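Flikby shortens setup time for flat-box packing tables at Maldonado site

Flikby has changed the way it lays out the tables used for packing its flat boxes at the Maldonado site, the company said in a notice to trade customers on Wednesday. The new layout replaces the long shared bench with separate square tables, each worked by one person and each handling one box at a time. Deliveries are not affected, and order codes stay the same.

The change applies to the shallow black box sold under the Drelolov name. The box is used for stationery, small framed prints and sets of cards. It ships closed, and the buyer receives it ready to fill. Flikby sells it in packs of 11 and in cartons for larger orders. Until January, the boxes were packed at a bench that seated four people along one side, with stock passed from left to right.

According to the notice, the bench caused two kinds of delay. The first was waiting: a person at the right end could not start until the others had finished. The second was surface marking. A matte black lid shows scuffs easily, and a box pushed along a bench picks up fine lines on its underside and at the corners. In a check of 309 returned boxes, corner scuffing was the most common complaint, ahead of dented lids and loose fit.

Under the new layout, the box is set down once and stays near the middle of the table until it has been inspected. It is handled at the front corners and the ends. The lid face is left alone. Staff are told to lift the box when it has to be turned and to keep the tabletop free of stock that is waiting its turn. 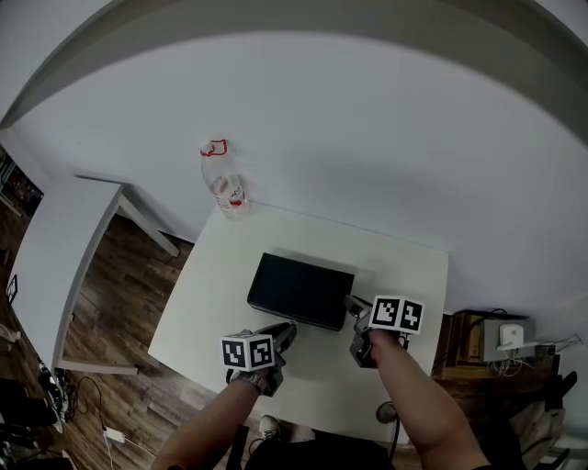 White tabletops were chosen after a short trial with gray and natural wood surfaces. Dust and paper fibers from the cartons are easier to find on white, and the outline of a black box is clear against it from any side of the table. The drawback is cleaning. White tops have to be wiped at the start of each shift and again after the midday break, and ink from carton printing leaves marks that need a second pass with a mild cleaner. Flikby has asked its supplier for a harder surface finish but has not set a date for the switch.

Table height has been left as it was. The square format puts the center of the top within reach from any side, so the same table can be used by left-handed and right-handed staff with no change to the setup. Tables may be placed at an angle to each other where the room requires it. The only fixed rule is that the near edge must stay clear and that there must be room to step back from it.

The company has also set out a fixed order for the inspection itself. The front edge is checked first, followed by the two ends, the rear edge and the lid. The underside comes last, when the box is lifted for packing. A box that fails at any point is taken off the table before the next one is brought in. Failed boxes are sorted into those that can be sold as seconds and those that go back for recycling. Marks on the underside alone do not count as a failure if they cannot be felt with a fingertip.

Output per person has risen slightly under the new arrangement, the notice says, though no hourly figure is given. Flikby reports that the first run of 2000 boxes was completed within the planned period. The company describes the rate of corner scuffing in that run as lower than before, but it will hold off on publishing a comparison until boxes from the run have been with customers for a full season. Returns usually reach the site several weeks after sale, and an early figure would leave most of them out.

Packing paper has changed as well. The coarse brown sheet placed between boxes has been replaced by a smoother white one. The new sheet is thinner, and cartons now close with a small gap at the top, filled with one folded sheet. Customers who reuse the cartons for storage should expect them to hold the same number of boxes as before.

The Dirkholm site, which packs the larger storage boxes, will keep its shared bench for now. Those boxes are deeper and heavier, and two people are needed to turn them. A square table of the size used at Maldonado would leave too little space for both the box and its lid. Flikby says it may try a longer single table at Dirkholm later in the year if floor space allows.

Retailers holding older stock do not need to return it. Boxes packed at the former bench meet the same specification for size, board weight and lid fit. Where light scuffing is found on the corners, the company recommends wiping with a dry, soft cloth. Water and spray cleaners should be kept off the matte finish, which can dry with a visible ring. Boxes should be stored flat, lid up, with no more than one pack stacked on another.

Claims for marked boxes can be made through the usual trade form. The form now asks where on the box the mark is found, with separate fields for the lid, edges, corners and underside. A carton label number is required for stock packed under the new layout and is optional for older stock. Claims sent without the number will be accepted until the end of the current order period, after which they will be sent back for completion.

Prices for the Drelolov box are unchanged. The next trade notice from Flikby will cover lid colors and revised carton sizes for the storage range.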